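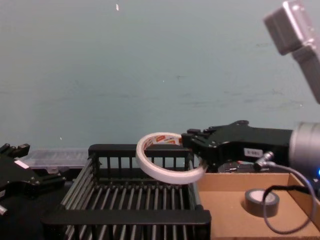

Keeping the Floor Dry Under the Boot Bench

By the middle of January, most entryways have a ring of salt in front of the bench and a dark patch in the floorboards beside it. Peter Hájek has refinished floors in Tasmont for years and sees the same damage every spring. Water runs off the boots, gets under a rubber mat and stays there.

"People buy a mat for the top side," he says. "I want to know what the bottom is doing."

His advice is to buy a tray with a raised lip and lift it once a week. A tray 6 inches wider than the bench catches most drips – measure before ordering. Felt liners hold more water than they seem to, but they have to be hung up to dry.

Lovely Ambrosio runs Plerkura, a small housewares shop that sold 151 boot trays last winter.
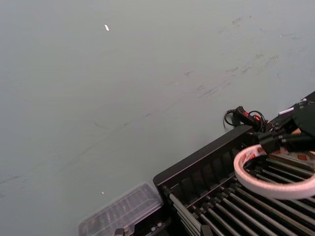 Her best seller is the plain Multero tray, the longer of the two sizes. She also stocks a coir mat from Ichikawa, which costs $70 and sheds for the first week or so. Customers with radiant heat should ask before putting any rubber backing down, she says, as some of it will stain a finish.

Hájek charges roughly $2,000 to sand and recoat a front hall. He would like to do fewer of them.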